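From: Siu-fong Cheung
To: shop-finishing list
Subject: Re: Waterborne topcoat on pale tabletops, sheen differences

Conall Breathnach wrote:
> We switched the Puvosura bench tops from solvent lacquer to the
> Vestora waterborne in September. Sheen is uneven from board to
> board. Sanding stops at 180. Should I go finer before the first
> coat, or is it the film thickness?

Probably the film thickness, but check the sanding first. At 180 the scratch pattern still holds enough material to change the reading on a low-sheen product. I would go to 220 on the raw surface, spray one thin coat, let it cure for 16 hours and then scuff with 320. Going past that on raw wood gains nothing and can hurt adhesion.
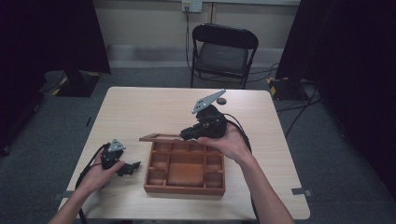 Table with the light wood-grain top, from overhead.

On thickness: weigh the cup before and after each panel. We did this at Loneck on a run of 600 panels and found that the operator laid down more on the return pass than on the way out. The gun was fine. The overlap was not constant, and a matte product shows that sooner than a satin one does.

Stirring matters as well. The flatting agent settles, and a drum that has stood over a weekend will spray glossy at the start and dull at the end. Stir by paddle at low speed. A shaker puts air in and you will chase bubbles for the rest of the shift.
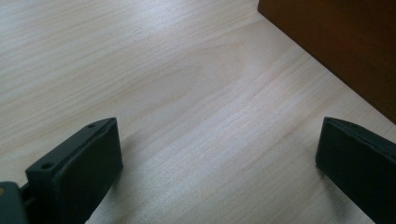 If you measure gloss, keep the meter parallel to the grain and write down the direction with the reading. Readings across the grain come out lower on most open-pored stock, and a log that mixes the two is of no use. Take them away from arched figure if you can – straight grain repeats better.
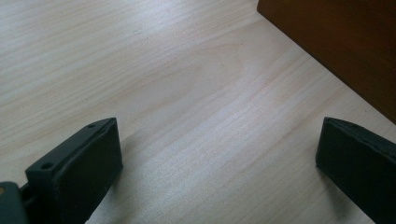
Mac Giolla used to recommend a 900 g test batch for each new drum. I still do it, sprayed on offcuts from the same stack as the job. Keep the offcuts, with the drum number on the back.

What tip size are you running, and is the booth heated overnight?

Siu-fong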